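Newsletter Mai

Wir verwenden Cookies, um diesen Newsletter in der Webansicht darzustellen. Mit der weiteren Nutzung stimmen Sie dem zu. Einstellungen | Akzeptieren

Neues aus dem Weberhof: Die Streifen von Kunanside

Freitag, Text: Ebenezer Korletey
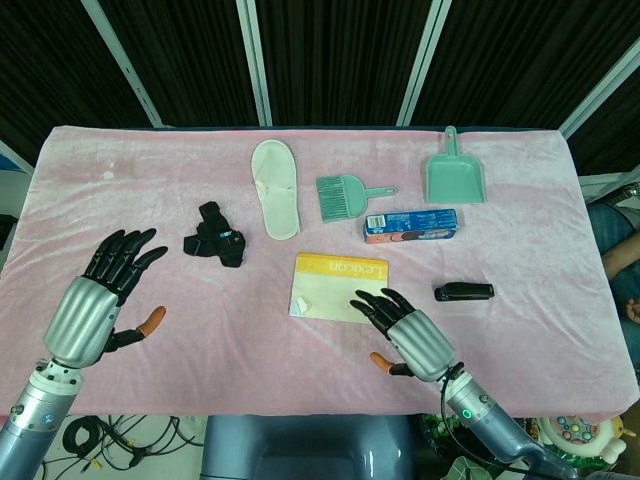 In Kunanside wird auf Schmalwebstühlen gearbeitet, und zwar fast nur im Freien, unter Blechdächern entlang der Straße zum Fluss. Ein Streifen ist kaum breiter als eine Hand. Erst wenn genug davon fertig sind, werden sie Kante an Kante zusammengenäht, und daraus entsteht das Tuch, das man später auf Hochzeiten und Beerdigungen sieht. Mit Florstoffen hat das wenig zu tun. Ein samtiges Tuch in blassem Rosa, wie es auf dem Tisch liegt, ließe sich auf diesen Stühlen nicht herstellen, dafür fehlen die zweite Kette und die Vorrichtung, mit der man den Flor schneidet. Die Weber in Kunanside kennen solche Ware vom Markt und kaufen sie gelegentlich als Futter. Ihr eigenes Gewebe ist glatt, dicht und ziemlich schwer.

Ich war im Frühjahr drei Wochen dort und habe in der Werkstatt von Mohammed-Awal Abugri gesessen. Abugri webt seit seiner Schulzeit. Sein Onkel hatte den Hof vor ihm und hat ihm auch das Muster beigebracht, für das die Werkstatt bekannt ist. Es heißt Bawa und besteht aus versetzten Blöcken in Indigo und ungebleichtem Weiß, die nach dem Zusammennähen eine Treppe bilden. Die Treppe muss über die ganze Breite durchlaufen. Verzieht sich ein Streifen beim Weben auch nur leicht, stimmt der Anschluss zum Nachbarstreifen nicht mehr, und der Käufer sieht es sofort.

Für ein Männertuch in Bawa rechnet Abugri mit 41 Streifen. Für Frauentücher sind es weniger, sie werden meist als Paar verkauft. Die Streifen werden nicht einzeln gewebt. Auf dem Stuhl entsteht ein einziges langes Band, das anschließend geschnitten wird. Die Kette liegt dabei ausgezogen vor dem Weber auf dem Boden und wird am Ende von einem flachen Stein auf einem Holzschlitten gehalten. Je weiter die Arbeit fortschreitet, desto näher rückt der Schlitten. Am Nachmittag stehen die Schlitten von fünf oder sechs Webern dicht nebeneinander, und wer über den Hof will, geht außen herum.

Das Garn war in den vergangenen Jahren das größte Problem. Handgesponnene Baumwolle gibt es noch, aber nur in kleinen Mengen und von sehr unterschiedlicher Stärke. Die meisten Höfe sind deshalb auf Maschinengarn umgestiegen, das auf Konen geliefert wird und sich gleichmäßiger verarbeiten lässt. Abugri nimmt beides. In der Kette verwendet er Maschinengarn, das die Spannung besser aushält, und im Schuss das handgesponnene, wenn er es bekommt. Das Tuch wird dadurch etwas unregelmäßiger. Manche Händler zahlen dafür mehr, andere reklamieren es.

Gefärbt wird nicht mehr auf dem Hof. Die Gruben hinter dem Haus gibt es noch, sie sind mit Brettern abgedeckt und werden als Lager für Feuerholz benutzt. Das Indigo kommt jetzt aus Fumari, wo zwei Familien weiterhin mit Blättern und Aschenlauge arbeiten. Ich bin an einem Vormittag mit hinübergefahren, um eine Lieferung abzuholen. Die Färberinnen tauchen jeden Strang so oft, bis der Ton zu einem alten Faden passt, den der Weber als Muster mitbringt. Abugris Musterfaden stammt aus einem Tuch seines Großvaters. Er bewahrt ihn in einer Tablettendose auf und war auf der Rückfahrt sichtlich erleichtert, dass er ihn wieder eingesteckt hatte.

Die Bestandsaufnahme der alten Tücher, über die wir in der letzten Ausgabe kurz berichtet haben, ist inzwischen abgeschlossen. Erfasst wurden 487 Stücke, die meisten davon in Privathäusern in Kunanside und in den Dörfern flussaufwärts. Zu jedem Tuch gibt es ein Blatt mit Maßen, Streifenzahl, Garnart und, soweit bekannt, dem Namen des Webers. Bei den älteren Stücken fehlt der Name häufig. Gefragt wurde auch nach dem Anlass, zu dem das Tuch angefertigt wurde. Die Antworten sind unterschiedlich ausführlich ausgefallen, manche füllen eine halbe Seite, bei anderen steht nur »Heirat« oder »vom Vater«.

Eine Frage ließ sich nicht klären. In mehreren Häusern wurden uns Tücher mit einer schmalen roten Linie am unteren Rand gezeigt, immer nach dem dritten Schussblock. Die Besitzer nannten dafür verschiedene Gründe. Einige hielten die Linie für das Zeichen einer bestimmten Werkstatt, andere meinten, sie zeige an, dass das Tuch auf Bestellung gewebt wurde. Abugri selbst glaubt an die Werkstatt, kann aber nicht sagen, an welche. Wer in einer Sammlung ein Stück mit dieser Linie kennt, möge sich bitte bei uns melden. Ein Foto der Kante und die Breite eines Streifens reichen für den Anfang.

Verkauft wird weiterhin überwiegend vor Ort. Der Versuch, über die Plattform Gravness Bestellungen aus Europa anzunehmen, läuft seit dem vergangenen Herbst und ist bisher mäßig erfolgreich. Die Kundschaft dort möchte vor allem Schals und Kissenbezüge, und für beides muss das Band anders eingeteilt werden als für ein Tuch. Es entsteht mehr Verschnitt. Zwei der jüngeren Weber haben sich trotzdem darauf eingestellt und arbeiten inzwischen mit kürzeren Ketten. Die älteren lehnen das ab. Ihnen dauert das Aufziehen zu lange im Verhältnis zu dem, was am Ende vom Stuhl kommt.

Der Begleitband zur Bestandsaufnahme erscheint in einer Auflage von 2.000 Exemplaren, zweisprachig und mit einer ausklappbaren Tafel der Streifenmuster. Der Druck hat sich verschoben, weil die Blautöne auf den ersten Andrucken zu violett ausgefallen waren. Der zweite Andruck liegt uns vor und ist deutlich besser. Ein Teil der Auflage geht nach Kunanside und wird dort an die Familien verteilt, die ihre Tücher gezeigt haben. Mitglieder bekommen den Band zum Vorzugspreis, eine Bestellkarte liegt der nächsten gedruckten Ausgabe bei.

Noch ein Hinweis zur Aufbewahrung, da dazu mehrere Zuschriften kamen. Schmalstreifentücher sollten gerollt und nicht gefaltet gelagert werden, am besten um eine mit säurefreiem Papier bezogene Pappröhre. Gerollt wird in Richtung der Streifen, sonst geraten die Nähte unter Zug. Wo eine Naht schon aufgegangen ist, bitte keinen Polyesterfaden verwenden. Ein dünner Baumwollfaden genügt, und die alten Einstichlöcher lassen sich meistens wieder benutzen. Indigo färbt auch nach Jahrzehnten noch ab, helle Tücher also getrennt rollen oder eine Lage Papier dazwischenlegen.

Abugri plant, nach der Regenzeit wieder einen Lehrling aufzunehmen. Der letzte ist nach Fumari gezogen und färbt jetzt.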